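Two nights in Mtshali

2026-02-25

OK, quick one, I have a bag to unpack and laundry going. Back from Mtshali since last night and people keep asking was it worth it. Yes. Mostly yes.

So it's the biggest town out that way, which isn't saying much. One long main street, the old rail station at the bottom, government offices at the top, and everything you want is in between. I walked the whole thing in 40 minutes with a coffee stop. The bus from Braruditz leaves from behind the market, not the front where the sign is. Missed the first one because of that. Next one was 2 hours later. Bring a book.

The guest house was fine. Clean, thin walls, a fan that clicks. They want cash, and the machine on the main street only gave out big notes, so I spent the first evening buying gum to get change.

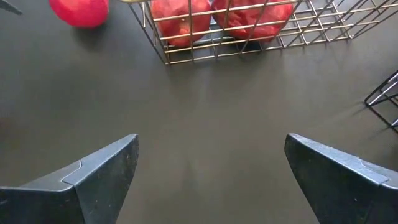

Anyway, the museum. Go early. It's in the old land office and there's one big room on the railroad and a smaller one on the years when the district capital got moved up from Peludeck. I had no idea that even happened. Apparently the clerks came up by train with the files in crates, and half the town rented out rooms to them. There's a wall of the handwritten rent slips and I stood there way longer then I meant to. Upstairs is closed till they fix the stairs. Ask for the English sheet at the desk, it's not out on display.

Lunch at the station cafe both days – bean stew, flat bread, sweet tea. Would go back for the bread alone.

Day two I wanted to see the dam. Didn't happen. The driver wanted 500 to take me and wait, and I just couldn't, not for a dam. Walked up Coketti hill instead, which is free. Steep at the start, then easy. You get the whole town from the top, the river bend, the tin roofs, the airstrip off to the east with goats on it. Wind was crazy. Lost my hat and got it back.

Stuff I'd do different: stay 3 nights, bring small bills, better shoes. Also skip January if you can, the guest house lady told me it rains every afternoon and the hill path turns to soup. I got lucky with the weather, two dry days and one little sprinkle at the bus stop.
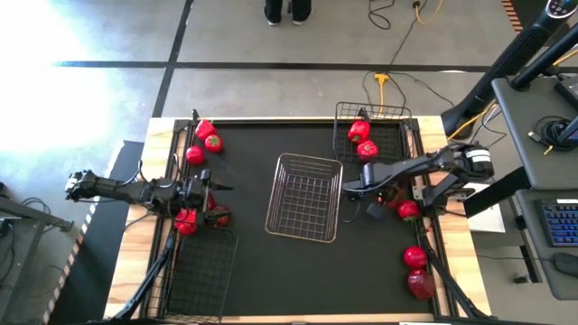 Red peppers and wire baskets on the black mat.

Bus back was packed. Sat 10 rows down next to a man with a very large clock in his lap, wrapped in a towel, ticking the whole way to Braruditz. I slept anyway.

Will do a post on Peludeck when I get a minute, I only changed buses there but the old court building looked intresting and I want to go back for it. If anyone has been inside, leave a comment. Also if you know whether the Sunday-best looking hotel by the station is any good, tell me that too – laundry's done, gotta go.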